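Gekmont Halts Robot Teardown of Desktop Computers After Fingers Fail to Stop

For immediate release – April

Gekmont has stopped all unattended robot work at its Nemside computer recycling hall after a gripper kept closing on a motherboard when it had been told to let go. The fault came on a Monday night shift. Nobody was hurt. The board was scrapped.

The supplier, Erkance, calls it a "one-time sensor event." Gekmont does not accept that wording. Shift records show 16 late-release warnings in the 20 days before the stop, and each was cleared remotely with no call to the floor.

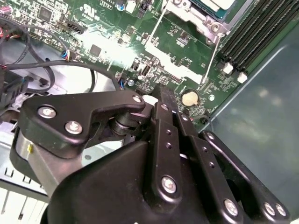
Photo: Gekmont. Gripper at work inside an open desktop case, close to the coin cell battery.

"We were told the force limit would catch this, and it didn't," said Brigitta Zaugg, head of plant safety at Gekmont. "Now we're told a software update will catch it. I'd like to see the test results first – all of them, including the bad runs."

Erkance has offered an update and says 4000 simulated cycles ran clean. Gekmont notes that a simulated case has no stray cables in it. The company wants trials on real machines, with a person at the stop button, before any cell runs alone again.

Boards and coin cells are being removed by hand until then. Customers should expect pickups to run up to five working days late.

Media contact: Somkiat Sangkhawat, Gekmont press office, Nemside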